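Search this blog
Search

Two grippers, one arm, and a lot of little plates

17th October
By Chathurika Paul

So I finally got to do the thing I've been whining about since summer, which is put the two plate grippers head to head before we spend real money on one of them. Long post, sorry, get a coffee.

Quick background if you're new. Our lab moves an awful lot of microplates from one spot to another, and right now most of that moving is done by me and Chun-yin Au, who has better shoulders than I do. We have budget for an arm. What we don't have is agreement on what goes on the end of it. Kumudini wants the Lekmont, which has short stubby fingers and grabs the plate from above. I've been leaning toward the Partanen, which has longer fingers and reaches down farther along the sides. Everybody who has used either one will tell you theirs is the good one, so that's no help at all.

The plan was to do it all in simulation first. Shiuli Gamage built the cell for me in an afternoon (she is much too fast at this) and then, bless her, kept going and did the floor. I asked for a table and three stations. I got a table, three stations and a floor that belongs in a fancy hotel lobby. I love it and I've stopped asking her to change it.

The job is simple enough on paper. Come down on the plate in the middle holder, close, lift, carry it over to the IN tray, set it down, open, back off. Then do it again with everything nudged a bit, and again, and again. I ran 200 cycles on each gripper with the stations shifted and turned by small random amounts every time, because in real life people bump things. I certainly do.
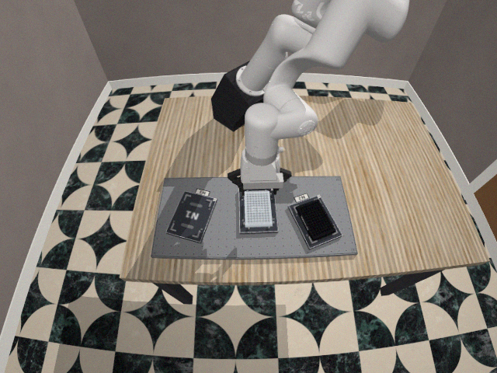

Reading time: 6 minutes

The part I worried about most was the straight-down approach you see there, with the wrist pointing at the floor and the fingers right at the plate. It's such a small target! The wells go nearly to the edge, so you only have the skirt of the plate to hold on to, and if you come in a hair crooked you're pushing on the holder instead. I had the controller log the contact force on every grab, and I spent a whole evening scrolling through those numbers like they were a novel.

First surprise: the Lekmont was great at the middle station. Really great. It dropped two plates out of the 200 and both of those were my fault, since I'd set the closing speed too high at the start and didn't notice. The Partanen dropped 6. Kumudini was not gracious about this.

But then I switched to picking from the station on the right, the one that sits at more of an angle, and things got more even. The short fingers want the wrist lined up just so. If the angle estimate was off, the Lekmont would catch one corner first and twist the plate before it had a proper hold. The longer fingers seemed to pull the plate straight as they closed. It isn't pretty to watch, but the plate came up level a lot more often.

I also tried both controllers we have on loan. The Favent one has a nicer screen and a manual that a person could read for pleasure. The older Arnness is ugly, and the menus are a maze, but you can change the gripping force halfway through a move, and I ended up using that constantly. Soft touch first, then firm once both fingers are on. With the Favent I had to fake it with two separate moves and a pause, which added time to every cycle.

All together I have 1,955 logged moves now, counting the ones I threw away because I'd typed a height in the wrong units (the arm went cheerfully into the table, and in simulation that costs nothing, thank goodness).

Where I've landed for the moment: Lekmont fingers if the stations are bolted down, Partanen if they aren't. Ours aren't. So we either buy the gripper I wanted or we buy a drill, and Chun-yin says the drill is cheaper. Next up is the camera question, and I want to rerun the angled station with a better angle estimate before I let anybody sign anything.

3 comments

Tharushi Siddiqui
We had the same corner problem with short fingers! Thin rubber pads helped us a little. Did you model any pads or is it bare metal?

Chathurika Paul
Bare metal on both so far. Pads are going on the list, thank you!

Kumudini Liyanage
For the record, two is fewer than six.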